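Hemby - ejercicios de gramática inglesa para hispanohablantes
Ficha de datos, versión 2

Qué es

Colección de 700 ejercicios cortos de preposiciones de lugar (in, on, at, under, next to, in front of) con enunciado en inglés y explicación en español. Nivel A1 y A2. Salió del material de clase de la academia Valente, limpiado y pasado a texto. Mantiene: Yesenia Sandoval.

Contenido

Un fichero por unidad, 7 unidades. Cada linea lleva cuatro campos separados por tabulador: id, frase con hueco, solución, nota. Codificación UTF-8, sin BOM. La primera línea es cabecera, hay que saltarla.

Ejemplo de la unidad de casa:
casa-014 / The keys are ___ the table. / on / superficie, hay contacto

Las notas son breves y a veces se repiten. Pendiente unificar "encima" y "sobre", ahora mismo aparecen las dos.

Unidades

Casa. Cocina. Baño. Calle. Escuela. Tienda. Transporte.
La de transporte es la más floja: in the car / on the bus necesita más frases y casi todas las que hay son de autobús. La de baño trabaja sobre todo in front of, que los alumnos confunden con opposite.

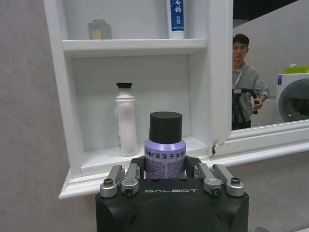
Unidad baño: The bottle is in front of the cabinet.

Cómo se hizo

Las frases las escribieron los profesores de primero en el curso pasado. Después una revisión de inglés y otra de las notas en español. Los desacuerdos se resolvieron hablando, no hay registro. En abril se quitaron las frases con dos respuestas válidas (at the school / in the school y similares), aunque seguro que queda alguna - si la ves, avisa con el id.

Uso

Pensado para fichas impresas y para Dundska, el programa de repaso que usamos en clase. Para cargarlo ahí: importar, texto tabulado, marcar "sin comillas". Si no se marca, se come los apóstrofos y don't sale como dont.
El guion de conversión se llama Ivo y está en la carpeta herramientas. Solo probado en Linux.

Limitaciones

Inglés británico casi siempre. At the weekend, no on the weekend. Las variantes americanas no se dan como correctas, asi que ojo al corregir.
Sin audio.
No vale como prueba de nivel, no está calibrado.

Cambios

v2, 3 de diciembre: nueva unidad tienda, corregidas soluciones en calle, ids renumerados. Los ids de v1 ya no sirven.

Licencia

Uso libre en clase citando la fuente. Para publicarlo en un libro o venderlo, preguntar antes a Yesenia.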